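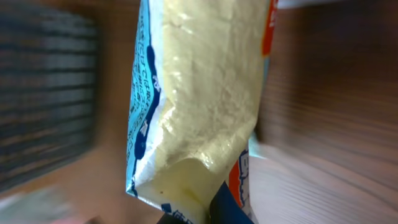
Snack Table Gets a Basket, Opinions Follow

Mutville, 30/09/2019. The snack table at the Guerra building has been put under new management, by which we mean a gray plastic basket.

The basket arrived after 28 tenants signed a petition against what it called "packets in general." Under the rules now taped to the door, anything in a wrapper goes in the basket by closing time, and anything left on the wood is fair game for whoever turns up first. Snacks with Japanese labels are welcome on the same terms, although the tenants of Drornico, upstairs, have asked for a translation before they commit to a bite.

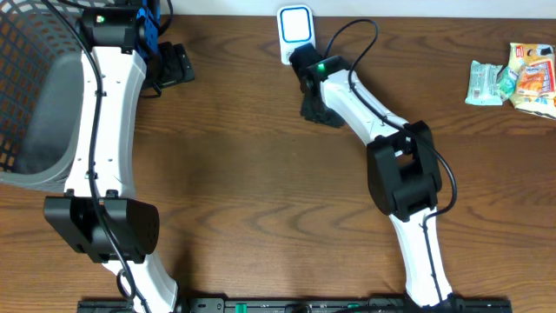
The table itself is staying. Its swirly brown grain has survived two refits and a fondue, and Bustell, the firm that looks after the building, says replacing it was never discussed for more than 2 minutes. The basket cost 80 cents at a yard sale and has the left side of the table to itself.

Not everybody is happy. One petitioner feels that a basket only hides the problem, and would like a lid. Another wants the pouches stood upright and sorted by color, and has offered to do it daily. Bustell is thinking it over and expects to have an answer by February, when the crackers run out.

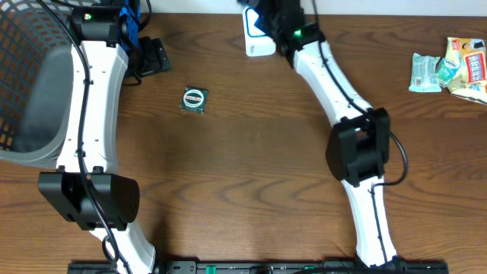

The table and its basket, Guerra building, Mutville.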